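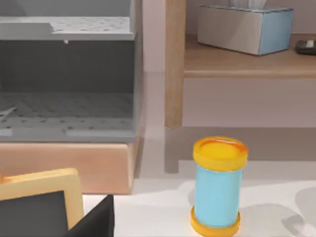 # Prorkitwood 정리 작업대 안전 점검표 (시뮬레이션 검토 + 현장 확인)

- 사업장: Calten, Daltville 작업장
- 대상: Mahmoud 구역 2번 작업대, 로봇 팔과 그리퍼, 주변 선반과 용기
- 작성: 솔랑주 라푸앵트(Solange Lapointe), 작업대 담당
- 점검 시기: 12월, 주간조 교대 직후
- 표기: [x] 적합 / [ ] 조치 필요 / [-] 해당 없음

의견란이 좀 깁니다. 지난 점검표는 체크 표시만 가득하고 왜 그렇게 표시했는지가 하나도 안 남아서, 이번에는 생각나는 대로 다 적었어요. 이 작업대를 손으로만 돌리던 때부터 있었던 사람으로서 이번 점검은 정말 재미있었습니다!

## 1. 시뮬레이션 배치 검토

- [x] 1-1. 화면 속 상판, 선반, 회색 용기의 상대 위치가 배치도와 맞는다.
 - 의견: 회색 플라스틱 용기는 밝은색 나무 받침 위에 있고 선반은 그 오른쪽. 배치도와 같습니다. 예전에는 배치를 바꾸려면 작업대를 반나절 세워 놓고 다 같이 가구를 밀었는데, 이제 화면에서 먼저 옮겨 보고 조원들이 한마디씩 보탠 다음에 결정합니다. 이거 하나만으로도 일하는 기분이 달라졌어요.

- [x] 1-2. 집을 물체가 상판 위에 똑바로 서 있다.
 - 의견: 하늘색 몸통에 노란 주황빛 뚜껑이 달린 원통, 흰 상판 위에 바로 서 있음. 뚜껑이 몸통보다 조금 넓은 모양이라 파지 높이를 정할 때 꼭 봐야 합니다. 뚜껑만 잡고 들어 올리는 동작은 허용 목록에서 빼 두었습니다. 손으로 일할 때도 신입에게 제일 먼저 가르치던 내용인데, 그 요령이 로봇 설정값 안에 그대로 들어간 걸 보니 뿌듯하네요.

- [ ] 1-3. 납작한 물체의 위치가 고정되어 있다.
 - 의견: 왼쪽 아래 노란 테두리에 검은 판이 든 물건, 비스듬하게 놓여 있고 그리퍼 손가락과 겹쳐 보입니다. 작은 칠판인지 액자인지 물품 목록에 이름이 없어요. 목록에 이름을 넣고, 시작 자세에서 손가락과의 간격을 다른 각도 화면으로 한 번 더 확인할 것. 이 각도만 보고는 닿는지 안 닿는지 판정하지 않았습니다.
 - 조치: 주간조에서 이름 지정, 간격 확인 후 재점검.

- [x] 1-4. 선반 위 물건이 목록에 올라 있다.
 - 의견: 티슈 상자는 목록에 있음. 그 오른쪽의 작고 검은 물건은 "소형 기기"로 올렸습니다. 리모컨처럼 보이긴 하는데 화면 끝에 걸려 있어서 단정하지 않았어요. 선반 위 물건은 전부 '건드리지 않는 물건'으로 분류.

- [x] 1-5. 선반 다리 주변이 접근 금지 영역으로 지정되어 있다.
 - 의견: 원통이 선반의 세로 다리 바로 앞쪽에 보이는 배치라 이 항목을 제일 오래 봤습니다. 금지 영역이 설정에 들어가 있고, 경로 계산 결과에도 반영되어 있습니다. 야간조에서 "원통을 왼쪽으로 좀 더 옮기면 서로 편하지 않냐"는 제안이 나왔는데 아주 좋은 생각입니다. 다음 배치안에 넣겠습니다.

- [-] 1-6. 투명하거나 반사가 심한 물체의 인식 시험.
 - 의견: 이번 대상 품목에 없음.

## 2. 로봇 팔과 그리퍼

- [x] 2-1. 사람이 구역 안에 있을 때 속도 제한이 걸린다.
 - 기준: 초당 200mm 이하
 - 의견: 제한이 걸린 상태를 옆에서 지켜보면 답답할 만큼 얌전합니다. 저는 이 답답함이 좋아요. 처음 온 날 벽에 붙어 서 있던 사람들이 지금은 옆에서 라벨을 정리하고 있습니다.

- [x] 2-2. 그리퍼 손가락 끝에 깨짐, 들뜸, 날카로운 부분이 없다.
 - 의견: 실물 기준으로 손전등을 비춰 확인. 끝이 비스듬하게 뾰족한 형상이라 청소할 때는 반드시 전원을 내리고 장갑을 낍니다. 청소용 천은 걸이에 두고, 작업대 위에는 올리지 마세요.

- [x] 2-3. 집는 힘 설정이 품목별로 저장되어 있다.
 - 의견: 원통, 상자류, 판형 물체가 따로 저장됨. 값을 바꾼 사람의 이니셜이 기록에 남습니다. 누굴 탓하려는 기록이 아니라는 점은 조회 때 다시 말씀드렸고, 실제로 "제가 좀 낮춰 봤어요" 하고 먼저 얘기해 주는 분이 늘었습니다.

- [ ] 2-4. 정비 주기 알림이 작동한다.
 - 기준: 누적 가동 2000시간마다 정비
 - 의견: 알림은 뜹니다. 문제는 담당자 화면에만 뜬다는 것. 야간조 화면에도 같은 알림이 떠야 합니다. 설정 변경 요청해 두었습니다.
 - 조치: 변경 후 야간조에서 직접 확인하고 서명.

- [x] 2-5. 케이블이 팔의 움직임에 걸리지 않는다.
 - 의견: 가장 멀리 뻗은 자세와 가장 접은 자세 모두 확인.

## 3. 비상 정지와 출입

- [x] 3-1. 비상 정지 버튼을 앉은 자세와 선 자세 양쪽에서 누를 수 있다.
 - 의견: 원래 선 자세만 점검했는데 앉아서 일하는 자리가 생기면서 항목을 늘렸습니다. 직접 앉아 보고 눌렀어요. 팔을 쭉 뻗지 않아도 됩니다.

- [x] 3-2. 비상 정지 후 재가동은 현장에서만 할 수 있다.
 - 의견: 원격 재가동은 잠겨 있음. 화면에서 시뮬레이션을 보던 사람이 실수로 실제 로봇을 움직이는 일은 없어야 합니다. 시뮬레이션 창과 실제 제어 창의 배경색도 다르게 해 두었는데, 이건 조원 아이디어였습니다. 최고예요.

- [ ] 3-3. 통로 폭이 확보되어 있다.
 - 기준: 800mm 이상
 - 의견: 폭 자체는 충분한데 교대 시간이면 빈 카트가 통로에 모입니다. 점검하려고 갔을 때도 카트부터 밀어야 했어요. 바닥에 카트 자리를 표시해 달라고 요청했습니다.
 - 조치: 바닥 표시, 월요일 조회에서 위치 공유.

- [x] 3-4. 바닥 경계선이 잘 보인다.
 - 의견: 닳은 모서리 한 군데를 덧칠하기로 함. 적합으로 두되 다음 점검 때 다시 봅니다.

- [x] 3-5. 방문자 안내문이 입구에 있다.
 - 의견: 글씨가 작다는 말이 있어서 큰 것으로 교체.

## 4. 사람이 하는 일, 달라진 점

점검표에 왜 이런 칸이 있느냐는 질문을 받았습니다. 제가 넣자고 했어요! 로봇이 들어오면 위험한 동작만 바뀌는 게 아니라 하루의 순서도 바뀌고, 피곤한 부위도 바뀝니다. 그것까지 봐야 점검이 끝난다고 생각합니다.

- [x] 4-1. 반복해서 드는 작업이 줄었는지 작업자에게 물었다.
 - 의견: 용기에서 꺼내 상판에 세우는 동작이 로봇 몫이 되면서 어깨가 편해졌다는 답이 많았습니다. 저도 그렇습니다. 퇴근하고 집에서 냄비 드는 게 덜 귀찮아요.

- [ ] 4-2. 새로 생긴 부담을 확인했다.
 - 의견: 화면을 보는 시간이 늘었습니다. 눈이 뻑뻑하다는 얘기, 목이 앞으로 나온다는 얘기가 나왔고요. 모니터 높이를 사람마다 조절할 수 있는 받침이 필요합니다. 교대로 화면을 보는 방안도 시험 중인데, 순서표를 아직 못 정했습니다.
 - 조치: 받침 신청, 순서표 초안 작성.

- [x] 4-3. 대기 시간의 쓰임이 정해져 있다.
 - 의견: 로봇이 도는 동안 멍하니 서서 지켜보는 게 은근히 힘듭니다. 지금은 라벨 확인과 파손품 분류를 함께 합니다. 다만 경고음이 나면 하던 일을 내려놓고 작업대 쪽을 봅니다. 이건 예외 없음.

- [x] 4-4. 모든 조원이 시뮬레이션 화면을 한 번 이상 직접 다뤄 보았다.
 - 의견: 가장 신나는 항목! 처음에는 "나는 컴퓨터 쪽은 모른다"던 분들이 물체를 이리저리 옮겨 보고는 사람이 쓰는 손 순서와 비교하기 시작했습니다. 오래 일한 분일수록 어디가 걸릴지 금방 짚어 내더라고요(선반 다리 앞에 물건 두는 걸 제일 먼저 지적한 것도 이분들입니다).

- [x] 4-5. 작업자가 로봇을 멈춰도 불이익이 없다는 점을 안내했다.
 - 의견: 조회에서 구두로 안내, 게시판에도 붙임. 멈춘 횟수는 개인 평가에 쓰지 않습니다. 이상하다 싶으면 멈추세요. 별일 아니었으면 다시 돌리면 됩니다.

- [ ] 4-6. 로봇 정지 시 수작업으로 전환하는 절차를 연습했다.
 - 의견: 주간조는 했고 야간조는 아직입니다. 손으로 하던 방식을 잊지 않게 정기적으로 연습했으면 좋겠습니다. 연습 때 보니 저도 용기 옆에 서는 위치가 헷갈렸어요.
 - 조치: 야간조 연습 일정 잡기.

## 5. 작업대 정돈

- [x] 5-1. 상판 위에 개인 물품이 없다.
 - 의견: 실물 작업대 기준. 컵은 뒤쪽 수납장으로.

- [x] 5-2. 용기가 받침 위에서 흔들리지 않는다.
 - 의견: 실물 용기의 네 모서리를 손으로 눌러 확인했습니다. 시뮬레이션에서는 늘 반듯하지만 현장 바닥은 그렇지 않으니 이 항목은 계속 손으로 봅시다.

- [ ] 5-3. 조명이 고르고 눈부심이 없다.
 - 의견: 흰 상판에 창 쪽 빛이 들어오는 시간이 있습니다. 로봇 인식에는 문제가 없었는데 옆에 앉은 사람은 눈이 부십니다. 로봇 기준만 보고 적합이라고 쓸 뻔했네요. 가림막을 달아 봅시다.
 - 조치: 가림막 설치 후 같은 시간대에 앉아서 재확인.

- [x] 5-4. 시뮬레이션 배치를 바꾼 날에는 현장 배치도도 새로 붙인다.
 - 의견: 최신본이 붙어 있음. 예전 배치도는 떼어서 파일에 보관. 두 장을 겹쳐 붙이지 마세요.

## 6. 남은 조치 정리

| 항목 | 할 일 | 맡은 쪽 |
|---|---|---|
| 1-3 | 판형 물체 이름 지정, 손가락과의 간격 확인 | 주간조 |
| 2-4 | 정비 알림을 야간조 화면에도 표시 | 설비 |
| 3-3 | 카트 자리 바닥 표시 | 시설 |
| 4-2 | 모니터 받침 신청, 화면 교대 순서표 | 솔랑주 |
| 4-6 | 수작업 전환 연습 | 야간조 |
| 5-3 | 창 쪽 가림막 | 시설 |

1-3은 간격 확인이 끝나기 전까지 해당 배치로 실물 가동을 하지 않습니다. 나머지 항목은 가동하면서 조치해도 됩니다.

## 덧붙이는 말

원통을 왼쪽으로 옮기자는 제안은 시뮬레이션에서 먼저 돌려 보고 결과를 게시판에 붙이겠습니다. 다른 배치가 떠오르는 분은 포스트잇에 그려서 제 자리에 붙여 주세요. 그림 실력은 안 봅니다. 지난번에 받은 것 중에는 선반을 아예 반대쪽으로 돌린 안도 있었는데, 저는 꽤 마음에 들어서 그것도 같이 돌려 볼 생각이에요!

점검표 양식에 넣고 싶은 항목도 받습니다. 3-1의 앉은 자세 확인처럼, 그 자리에서 일하는 사람이 말해 줘야 생기는 항목이 아직 더 있을 것 같습니다.

확인: 솔랑주 라푸앵트
야간조 확인: (서명란)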